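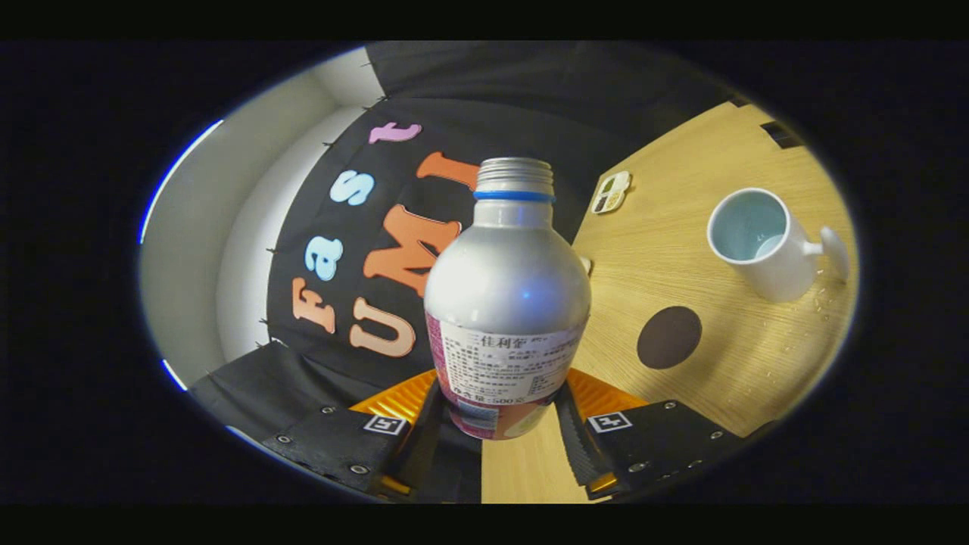 **Aluminum Bottles and Where Their Caps Go**
Packaging and Reuse project, final report, 5/1/24
Group: Lærke Þórarinsdóttir, Sinan Kurtuluş, Poul Eskildsen

Our question was whether a screw-top aluminum bottle is worth keeping after the drink is gone. The original question was bigger, but Valdemar Lund, who grades this, wrote "no" next to it.

We started collecting in January and ended up with 83 bottles. Only 17 of them came with a cap. This became a larger part of the project than we had planned.

**The bottles**

Most have the same basic build: a narrow threaded neck, rounded shoulders and a straight body with a label around it. One has a bright blue ring left just under the threads and a mostly white label with a pinkish band, printed in characters none of us can read. We got as far as "500" near the bottom and felt pretty good about it.

**What we tried**

Each bottle was rinsed, refilled with tap water and left on a shelf for nine days. Bottles without caps got a substitute. Sinan tried corks, which mostly fell in. Poul tried wax paper and a rubber band, which held until somebody needed the rubber band.

We also ordered replacement caps from Plonthorpe. The smallest order was 3000. We wrote to ask for fewer and received a catalog.

**Results**

The bottles with their own caps did not leak when laid on their sides. The wax paper ones did, onto Lærke's notes, so the table for week two is partly from memory. Dents at the shoulder made no difference that we could measure. Labels came off badly and left glue.

**What we would change**

Ask people for the cap at the same time as the bottle. Test fewer corks. Photocopy the notes.

The bottles are in the cabinet by the sink if next year's group wants them. Please want them.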